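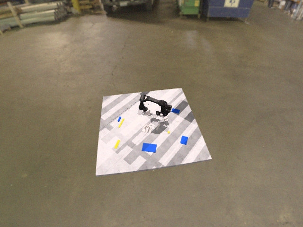
«La mitad de las averías de campo se deciden el día en que alguien elige un conector»

Entrevista a Riet Peeters, responsable de ingeniería de pruebas en Praltham

Lectura: 8 min
14 veces compartido

Riet Peeters lleva toda su vida laboral buscando por qué fallan las placas. Empezó reparando fuentes de alimentación en un taller de Huvport, pasó por una empresa de básculas industriales y desde hace años dirige el grupo de ingeniería de pruebas de Praltham, fabricante por contrato de conjuntos electrónicos en series cortas y medianas. Su equipo diseña los útiles de prueba, escribe los programas y recibe las devoluciones.

Hablamos con ella por un asunto que suele quedar para el final de los proyectos: cómo se va a probar una placa cuando salga de la línea. Peeters opina que esa conversación llega casi siempre tarde.

«Nos mandan el diseño cerrado, con los ficheros de fabricación firmados, y entonces preguntan cuánto cuesta el test», explica. «En ese momento yo puedo decir cuánto cuesta, pero ya no puedo hacer que cueste menos. Los puntos de prueba están donde están, o no están.»

El ejemplo que pone es el de un controlador de bombas que entró en fabricación en abril. La placa tenía 314 redes eléctricas y el diseñador había dejado puntos de prueba accesibles en 22 de ellas, casi todas de alimentación. El resto iba enterrado bajo encapsulados o pasaba por vías tapadas con máscara de soldadura.

«Con eso puedes comprobar que la placa enciende», dice. «Si no enciende, no sabes por qué. El operario la aparta, un técnico la coge al día siguiente, le dedica una hora, y una hora de técnico vale más que muchos de los componentes que lleva encima.»

La solución fue una segunda revisión del circuito impreso, que el cliente aceptó de mala gana porque ya tenía material comprado. Se destaparon vías, se movieron dos condensadores que impedían el paso de las agujas y se añadió un conector de programación que en la primera versión se había eliminado para ahorrar espacio. La placa mantuvo el mismo tamaño. Peeters calcula que el trabajo de rediseño ocupó menos de dos semanas, y que discutir si se hacía o no ocupó más de cinco.

Cama de agujas o sonda móvil

Buena parte de las consultas que recibe su grupo tienen que ver con el método. La prueba en circuito con cama de agujas es rápida, pero exige fabricar un útil específico para cada placa, y ese útil hay que pagarlo antes de haber vendido nada. La sonda móvil no necesita útil, aunque tarda minutos donde la otra tarda segundos.

«La gente quiere una cifra, a partir de cuántas unidades conviene una cosa u otra. No la doy», responde. «Depende de cuántas redes haya que medir y de si el diseño está estable. He visto clientes pagar un útil para una placa que cambió de revisión tres veces en un año. Cada vez hay que volver a taladrar o tirarlo.»

En Praltham, una serie nueva empieza normalmente en sonda móvil. Cuando el cliente confirma que no prevé más cambios en el circuito impreso, se estudia el útil. Hay excepciones, sobre todo en productos con requisitos de seguridad, donde el cliente exige desde la primera unidad una prueba funcional completa con registro de valores.

Ese registro es otro de los temas en los que insiste. Hasta hace poco, cuenta, muchas empresas guardaban únicamente el resultado: pasa o no pasa. Ella pide que se guarde la medida.

«Si una tensión tiene que estar entre 3,2 y 3,4 voltios y todas las placas salen a 3,3, estoy tranquila. Si durante un mes salen a 3,3 y luego empiezan a salir a 3,38, todas pasan. Pero algo ha cambiado, y quiero saberlo antes de que salgan a 3,41.»

El caso de los sensores de Drekville

Le ocurrió con un lote destinado a una planta de tratamiento de aguas en Drekville. Eran módulos de medida de caudal, un producto sin complicaciones que llevaba tiempo fabricándose. De un lote de 2.078 unidades, todas superaron la prueba final. Meses después empezaron a llegar devoluciones por lecturas erráticas, siempre en instalaciones con mucha humedad.

«Lo primero que se hace en estos casos es culpar al instalador», comenta Peeters. «Lo segundo, culpar al firmware. Perdimos tiempo con las dos.»

Quien encontró el camino fue Alina Dinu, entonces recién incorporada al equipo como analista de fallos. Dinu, que se suma a la conversación a media mañana, recuerda que recuperó los valores de corriente en reposo de todo el lote y los ordenó por fecha de montaje. El gráfico tenía un escalón.

«Había 671 módulos con un consumo en reposo un poco más alto que los demás», explica Dinu. «Dentro del límite, muy dentro. Pero el grupo era compacto, empezaba un día y terminaba otro. Cuando crucé los números de serie de las devoluciones, todos menos uno estaban ahí.»

El escalón coincidía con un cambio de pasta de soldar. La nueva dejaba un residuo que, con el perfil de horno heredado de la anterior, no se desactivaba del todo debajo de un conector de perfil bajo. En ambiente seco no pasaba nada. Con humedad aparecía una corriente de fuga entre dos patillas contiguas, justo las de la entrada analógica.

La corrección tuvo dos partes. Se ajustó el perfil del horno, lo que resolvió la producción nueva, y se sustituyó el conector por otro con más separación respecto a la placa, que permite que el residuo se evapore y que el lavado llegue cuando se hace lavado. El conector nuevo era unos céntimos más caro. Compras preguntó si era imprescindible.

«Les enseñé el coste de una sola visita a Drekville», dice Peeters. «Por eso repito que la mitad de las averías de campo se deciden el día en que alguien elige un conector. No tengo una estadística, es una manera de hablar. Pero los conectores me han dado más disgustos que los microprocesadores.»

Dinu matiza la frase de su jefa. A su juicio el conector no era malo, y con la pasta anterior habría seguido funcionando sin problemas. «El fallo fue cambiar un material de proceso y no repetir la cualificación», señala. «Se hizo una prueba de aspecto, se miraron las soldaduras al microscopio y estaban perfectas. No se hizo ensayo de resistencia de aislamiento con humedad. Ahora es obligatorio.»

Qué pedir al cliente

Tras aquel caso, el equipo redactó un cuestionario que se envía antes de ofertar. Dentro de la casa lo llaman el Vukadinović, por el apellido del antiguo compañero que escribió la primera versión. Ocupa dos páginas. Pregunta por el ambiente de uso, la vida prevista, las redes críticas, los componentes sin segunda fuente y quién tiene autoridad para aprobar un cambio.

La última pregunta es la que más se deja en blanco, según Peeters. «En una empresa pequeña es el dueño y contesta en diez minutos. En una grande hay que esperar a una reunión, y mientras tanto tengo placas paradas en una estantería. Prefiero saberlo desde el principio.»

También se pide una placa de muestra montada, aunque sea de prototipo, y una que haya fallado si el producto ya existe. Las que fallan, dice Dinu, le resultan mucho más útiles. Muchos clientes las tiran o las reparan sin anotar nada.

¿Y cuando el cliente no quiere pagar más pruebas? Peeters reconoce que ocurre a menudo y que no siempre le parece mal. Un accesorio barato, que se sustituye sin desmontar nada, puede salir con una inspección óptica y un encendido. Lo que no acepta es que la decisión se tome por descuido.

«Si me dicen que conocen el riesgo y que lo asumen, lo escribo en la hoja del proyecto y seguimos. Lo que no quiero es enterarme por una devolución de que nadie lo había pensado.»

La inspección óptica merece para ella un comentario aparte. Considera que se le pide demasiado. Detecta un componente ausente, girado o desplazado, y detecta muchos defectos de soldadura visibles. No dice nada de un condensador de valor equivocado que no lleve marcado, ni de lo que ocurre bajo un encapsulado con las bolas por debajo. Para esto último está la radiografía, que en Praltham se aplica por muestreo y a la totalidad del lote solo cuando el cliente lo contrata.

Falsos rechazos

Hacia el final sale un problema menos conocido fuera de las fábricas: las placas buenas que la prueba rechaza. Una aguja sucia, un límite demasiado estrecho o un cable con mal contacto bastan para que el sistema marque como defectuosa una unidad correcta.

«Lo grave es la costumbre que crea», advierte Dinu. «El operario ve un rechazo, repite la prueba y pasa. A la tercera vez ya repite siempre. Y un día la placa tiene un defecto intermitente de verdad, pasa en el segundo intento y se envía.»

En su línea se permite ahora una sola repetición, y el sistema guarda las dos medidas. Si una misma aguja acumula repeticiones, se para el útil y se limpia o se cambia. La norma no fue popular al principio porque bajaba las unidades por turno. Los límites se revisan además cada vez que se completa un lote, con los datos reales delante, y en bastantes casos se han abierto. Peeters dice que estaban copiados de la hoja de características del componente sin tener en cuenta la tolerancia del propio instrumento.

Preguntada por lo que aconsejaría a una empresa que va a encargar su primera placa, Peeters vuelve al comienzo. Recomienda enviar el esquema al fabricante antes de trazar las pistas, marcado como borrador, y pedir que lo lea alguien de pruebas. En Praltham esa lectura no se cobra si luego hay pedido.

«Tardamos una tarde. A veces devolvemos el esquema con una nota de tres líneas, y a veces con el margen lleno. Hay diseñadores que se molestan. La segunda vez ya lo mandan ellos sin que se lo pidamos.»

Dinu añade una petición más concreta: que se deje hueco en la placa para el número de serie. Sigue recibiendo diseños en los que la única superficie libre es la de debajo del disipador.

Publicado el 25/8/22
3 comentarios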